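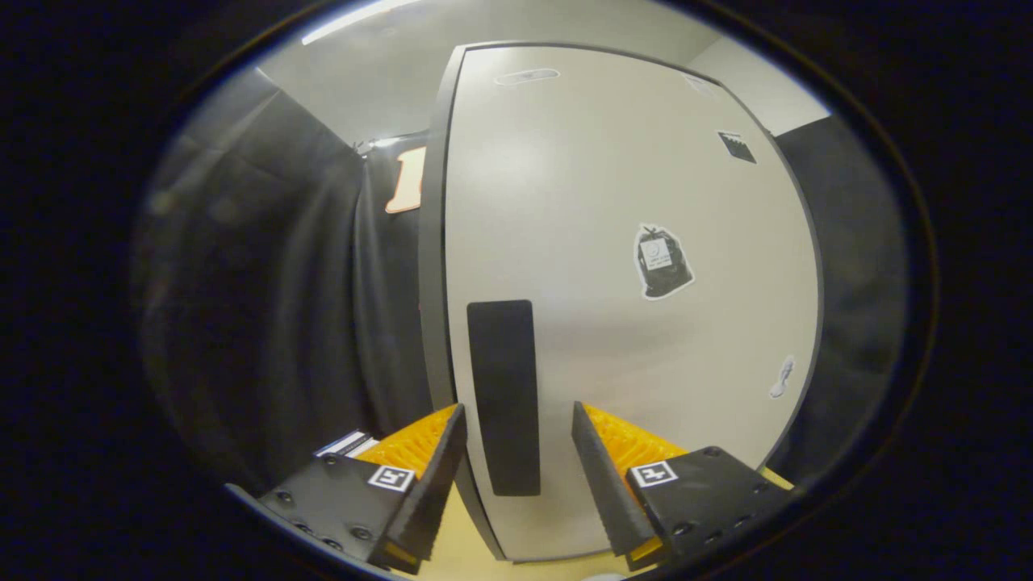
古い家のドアは、なぜ冬と夏で閉まりかたが変わるのですか。

木が空気の中の水分を吸ったり、出したりするからです。湿気の多い季節には板の幅が広がり、枠に当たります。乾く季節には縮んで、すきまができます。金具がゆるんでいる場合もありますが、季節ごとに同じ変化がくり返されるなら、まず木の動きを考えてよいと思います。

ドアと暮らす、北の町の話

私が日本に来る前に住んでいたのは、Wanddenという川沿いの町です。家はほとんどが木造で、古いものは祖父母の世代よりも前に建てられました。この町の人は、天気の話をするのと同じくらい、ドアの話をします。「うちの台所が閉まらなくなった」と言えば、それは雨の季節が来たという意味です。日本語に訳すと少しおかしいですが、町では普通のあいさつです。

日本の家に住むようになってから、私はふすまや障子のことを近所の人にたずねました。梅雨になると動きが重くなる、敷居にろうを塗る、という答えでした。遠い国の話なのに、Wanddenの台所とまったく同じでした。それで、この記事を書きたくなりました。

木は横に動く

木材は、長さの方向にはほとんど伸びません。動くのは幅の方向です。一枚板でドアを作ると、幅の広い板ほど変化が大きくなり、反ることもあります。そこで昔の職人は、細い枠を組み、その溝の中に薄い板をはめる作り方を考えました。板は溝の中で自由に動けるので、外側の枠の寸法はあまり変わりません。框戸と呼ばれる形です。

大切なのは、中の板を接着剤で固定しないことです。私は若いころ、このことを知らずに、がたがた鳴る板を接着剤で止めてしまいました。次の冬、夜の9時ごろに大きな音がして、板の真ん中に割れ目が入りました。直すお金は、新しい中古のドアを買うお金とあまり違いませんでした。「新しい中古」は変な日本語かもしれませんが、そのときの気持ちには合っています。

塗装も同じような失敗を起こします。何度も塗り重ねると、溝と板のあいだに塗料がたまり、板が動けなくなります。Wanddenの私の家には、最大で14層の塗料が残っているドアがありました。いちばん下は緑で、その上に茶色が続き、ある時期からは全部クリーム色でした。家の歴史を読むようで楽しかったのですが、角の形はすっかり丸くなっていました。古い塗料には鉛が入っていることがあるので、乾いたまま紙やすりをかけるのはやめてください。専門の業者に調べてもらうのが安全です。

Jellgateの古ドア市場

Wanddenから列車で47分のところに、Jellgateという港町があります。ここの古い倉庫に、建物から外したドアだけを売る市場があります。開くのは10月から3月までです。乾いた季節に売るのは、木が縮んでいるときのほうが反りやすきまがよく見えるからだと、店の人に教わりました。夏に買うと、すきまが隠れていることがあるそうです。

倉庫の中は、本棚のようになっています。ドアは立てて並べられ、通路を歩きながら背表紙を見るように側面を見ていきます。側面には、蝶番の跡や鍵の跡が残っています。跡が三組あれば、そのドアは少なくとも三つの場所で使われたか、何回か吊り直されたと考えられます。

奥に店を出しているNegashという工房は、ドアの修理だけで30年続いています。修理代は、丁番の調整なら安く、框の継ぎ直しになると高くなります。私が見た札の中でいちばん安いものは4000円くらいの値段、と書きたいところですが、通貨が違うので正しく比べることはできません。町の食堂で家族が夕食を食べるくらいの金額でした。

Negashの作業台では、ドアを削る前に必ず一週間、室内に置きます。急いでいる客はこれをいやがります。しかし、湿った日に削ったドアは、冬になるとすきま風の入るドアになります。削った木は元に戻せません。私もこの待ち時間が長いと感じましたが、いまは同じことを人に言うようになりました。

自分でできること

まず、ドアがどこで当たっているかを調べます。薄い紙を枠とのあいだにはさみ、上から下へゆっくり動かすと、紙が止まるところがあります。そこが当たっている場所です。鉛筆で小さな印をつけておきます。

次に、丁番のねじを見ます。上の丁番のねじがゆるむと、ドアは取っ手側が下がり、下の角が床や枠に当たります。木がふくらんだように見えても、ねじを締めるだけで直る場合がよくあります。ねじ穴が広がっているときは、細い木の棒に木工用の接着剤をつけて穴に入れ、固まってからねじを戻します。

それでも当たるときは、ろうそくのろうを塗ってみます。軽いこすれなら、これで一つの季節は過ごせます。削るのは最後にします。また、上と下の木口に塗装がないドアはたくさんあります。ここから水分がよく入りますから、外す機会があれば、薄く塗っておくといいです。

音について

ドアの音を気にする人も多いでしょう。きしむ音は、たいてい丁番の軸から出ます。台所の油をさすと一度は静かになりますが、ほこりを集めて、あとで固くなります。Jellgateでよく売れているのはDerkineという蝋の入った軟膏で、指の先くらいの量を軸に塗ります。日本では見たことがありません。私は敷居用のろうを使っていて、それで困っていません。

ただ、全部の音を消す必要はないと思います。私の母は、居間のドアの音で、だれが帰ってきたかを当てました。兄は速く開けるので高い音、父はゆっくりなので低い音でした。母がそのドアに油をさしたのは、兄が家を出た年の2月です。理由は聞いていません。いまもあのドアは、雨が続くと少しだけ枠に当たると、先月の電話で母が言っていました。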